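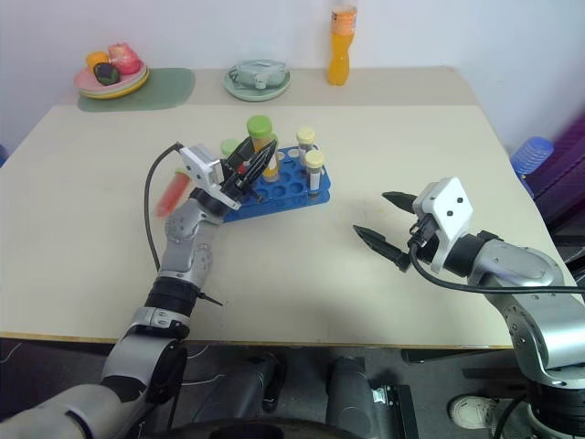 Figure 2. Head camera view during a trial of the rack task. The left arm works at the left end of the rack; the right gripper is open above the table.

4. Gripper Comparison on the Rack Task

4.1 Setup

The experiments in Section 3 were run with one set of fingers on both arms. In this section we ask how much the choice of fingers matters when the arms, cameras and controller are left alone. We compared two finger sets. The first, which we call the Desport set, has a long pointed finger with a narrow contact pad at the tip. The second, the Surstead set, has a shorter finger with a wide flat pad covered in soft rubber. Both sets bolt to the same white mount, so a change of fingers does not move the wrist or the cable. After each change we repeated the tool center calibration and checked it by touching the two fingertips to a machined block at a known height.

The task is to take a capped tube out of a blue plastic rack, lift it clear, and put it back in a hole named by the operator before the trial. Tubes differ in height, in cap color and in what they contain, and most holes in the rack are left open. The rack is not fixed to the table. We considered clamping it, which would have made insertion easier for both sets, but a loose rack is closer to what people have on a bench, and it also shows when a finger pushes sideways on something it should not be touching.

Other things were left at the back of the table during the trials: a pile of plates with toy food on it, a round dish, a bottle of orange drink (Figure 2). The same policy is trained on table setting and on the rack task, and we wanted the background to stay the same between them. None of these objects has to be moved for the rack task.

4.2 Data and training

All demonstrations were collected by teleoperation. The full set holds 2,598 demonstrations, split between the two finger sets, and of these 480 were held back for validation. The operator saw only the head camera and the two wrist views, the same three streams the policy receives. Rochelle Kowalczyk recorded the first demonstrations with each finger set and wrote the instructions that the later operators followed. Those instructions fixed the starting pose of both arms, the order in which tubes were picked, and the rule that a dropped tube ends the demonstration. They left the approach direction open. We come back to this in Section 4.5, as it had more effect than we had planned for.

One policy was trained per finger set, with the same network, the same number of steps and the same image augmentation. A third policy was trained on the pooled data, with no input telling it which fingers were mounted. Actions are joint position targets for both arms plus a single opening width for each gripper.

Low-level control used the Lindqvist controller in its position mode. We had first tried its impedance mode with the gains supplied, and found that the arm sagged slightly near full reach, enough to miss the far row of holes. Raising the stiffness fixed the sag but took away most of the reason for using that mode. All results below are for position mode.

4.3 Trials

We ran 900 trials, divided evenly among the three policies. Trials with the pooled policy were divided again between the two finger sets. Before each trial the rack was placed inside a marked area and turned by hand to an angle drawn from a list. The list was the same for every policy. A trial was scored as a success if the tube ended seated in the named hole with its cap above the surface of the rack, and if no other tube had left its hole. We also noted whether the rack had moved off its starting marks, but did not count this as a failure.

The operator who placed the rack knew which policy was running. The person who scored the trial worked from the recorded head camera video afterward and did not. The fingers are easy to tell apart on video, so scoring was blind to the policy only in the pooled condition. We do not think this affected the success score, which is a matter of where the tube ends up, but it may have affected the notes on how a trial failed.

4.4 Results

The Desport fingers did better on the pick. Their tips fit between neighboring tubes, and the policy could close on a tube below the cap even when the next hole was filled. With the Surstead fingers the pads often touched a neighbor on the way down. Sometimes this only tilted the neighbor and did no harm, and sometimes it pushed the rack away, so that the fingers closed on the cap alone. A grip on the cap was usually enough to lift the tube but left it hanging at an angle.

The order was reversed on insertion. Once a tube was held well, the wide pads kept it in line with the wrist, and small errors at the rim of the hole were taken up by the rubber. The narrow pads let the tube pivot. When the bottom of a tube caught the rim, it turned between the fingertips and the policy kept pushing down. Most insertion failures with the Desport set followed this pattern. Tall tubes suffered more than short ones, which is what one would expect from the longer lever.

Taken over the whole task the two effects came close to canceling, and we do not claim that either set is better in general. On racks with filled neighbors we would choose the narrow fingers. On sparse racks, where there is room for the pads, we would choose the wide ones.

The pooled policy matched the single-set policies with the Desport fingers mounted and fell a little short with the Surstead fingers. Looking through the failures, we found trials in which it came in at a height that suited the longer fingers and closed above the cap. The fingers are visible in both wrist views, so the information was available to the network — it simply did not always use it. Adding a finger label to the input would be an obvious next step. We have not tested it.

4.5 Effect of approach direction

Operators using the Surstead fingers learned to come in from the open side of the rack, which kept the pads away from filled holes. Operators using the Desport fingers came straight down nearly every time. The two policies copied these habits. Part of the difference reported above is therefore a difference in how the demonstrations were given, and our design cannot separate the two. A fairer comparison would fix the approach for both sets, at the price of making one group of operators work in a way that does not suit their fingers.

Approach direction also affected what the head camera could see. A gripper over one end of the rack hides the tubes directly behind it, and fast wrist motion blurs both the fingers and whatever passes near them. During these moments the policy depends on the wrist cameras. We repeated a small number of trials with the wrist streams switched off, and the policy tended to stop above the rack and drift without closing. With the head stream off it could still pick, but it often chose the wrong hole.

4.6 Wear and handling

The rubber on the Surstead pads picked up a shine during the trials and was replaced once, between the single-set and pooled conditions. The Desport tips were not replaced. One of them bent slightly after a hard contact with the table, and the trials run since the last calibration check were thrown out and repeated. We now run this check at the start of each session and after any contact that trips the controller.

Cable routing caused more lost time than the fingers did. The black cable from each mount has to hang in a loop long enough for full wrist rotation, and a loop of that length can catch on the elbow. We used Kuvwood clips along the forearm for the later sessions and had no further stops from this cause. The clips were fitted before any of the scored trials, so they do not bear on the comparison.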